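Workshop notebook, January
Bag bench, insulated pouch for Flornness

Finally got a proper morning with the green one! I have been looking forward to this since the Urkard material came in, and the color is even nicer under the bench lights than on the swatch card. A muted sage, a bit olive if you tilt it, with just enough sheen to look dressed up. Ívar Hedegaard wanted it darker. I am so glad we held out.

1. Outer shell

Cut from the second roll. The curve of the body is what I like best – it bellies out and then comes down to the seam at the lower rim in one sweep, and the faux leather takes it without puckering. I ran a test strip at 3 mm stitch length and another a touch longer. Went with 3. The longer one looked lazy on the bend.

2. Opening and lining

Zipper open, lining showing. The foil side wrinkles as soon as you handle it, and I have decided I love that. It throws the green back at you from inside the bag, so the whole mouth of it glows a little. The first lining (Skerkar, the stiff one) crackled like a chip packet and fought the shell all the way around. This is much softer.

The pull is the slim silver tab from the Brouwer box. Small, but it suits the bag, and I would hate to see a chunky one on there. 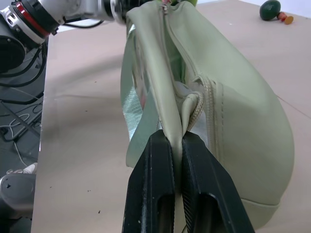
3. Still to sort out

The off-white braided edge by the zipper. Beautiful stuff, ropey and a bit nautical, but it wants to curl outward wherever the material gets folded. Try tacking it down every 14 mm on the next one and see if it lies flatter. Ívar thinks a narrower braid would do it too.

Lighter green flap: the bottom edge curls. Press under a cloth, low heat, test on scrap first!

Cold pack test: 7 hours on the shelf by the door, lid temperature noted every 40 minutes. Sheet is clipped to the inside of the cupboard. Please use the same thermometer as last time, the one with the tape on it.

Need more sage thread, down to almost nothing on the big cone.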